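Search this site... Search

# Gudelo Bedding & Laundry Notes

Everything I know about folding, sorting and putting away household fabric, in one repository!
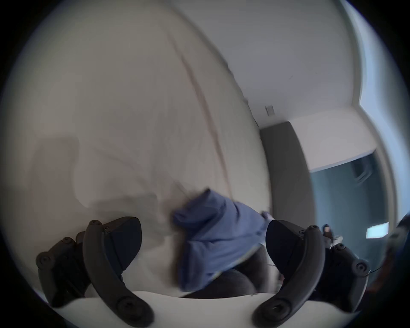
Large flat pieces are where I started, and they are still my favorite part of the collection. A top sheet, a tablecloth, a curtain panel — they all behave in ways a T-shirt never will, and I could happily write about them all day. The trick I keep coming back to is to look at the creases before you pull on anything. On a big white sheet with long diagonal fold lines like these, the creases tell you which corners are fighting each other, and the soft gray shading in the folds makes them easy to follow by eye. Light blue next to white is also a nice pairing for practice, as the two fabrics never get confused in a pile.

## What's inside

The collection has 518 entries. Of those, 492 are finished and 26 still need their notes written up (getting there!). Each entry is one piece of fabric handled one way, with a plain-text note beside it.

- `flat/` — sheets, tablecloths, blankets, curtains
- `shaped/` — hoodies, pants, fitted sheets, pillowcases
- `small/` — socks, napkins, washcloths
- `notes/` — the write-ups, same file names as the entries

Fitted sheets live in `shaped/` and I will defend that choice. The elastic changes everything.

## How a note is laid out

 item: top sheet
 size: queen
 start: loose on bed
 goal: folded in quarters
 remarks: second corner slipped, started over

The `remarks` line is free text and by far the most fun to read. If a fold went badly, please leave that in. There are 59 entries tagged `redo` and I learned more from those than from the tidy ones.

## Names you'll run into

**Montes** is the bedroom list, **Aseto** is the laundry room list, and **Lestley** is the older list from before I split things up. Lestley has 12 items that appear again in Montes under new names, so check `notes/renamed.txt` if something looks familiar.

## Known gaps

- Hardly any wool
- No duvet covers yet (I keep putting this off)
- Sizes in Lestley are sometimes missing
- "Throw" and "blanket" were used for the same thing until June

## Adding your own

Yes please! Copy `notes/blank.txt`, fill in what you can, and put it in the matching folder. Spelling fixes are just as welcome as new items.

Maintained by Pejman Rahimi. Fitted sheet tips go straight to the top of my reading pile.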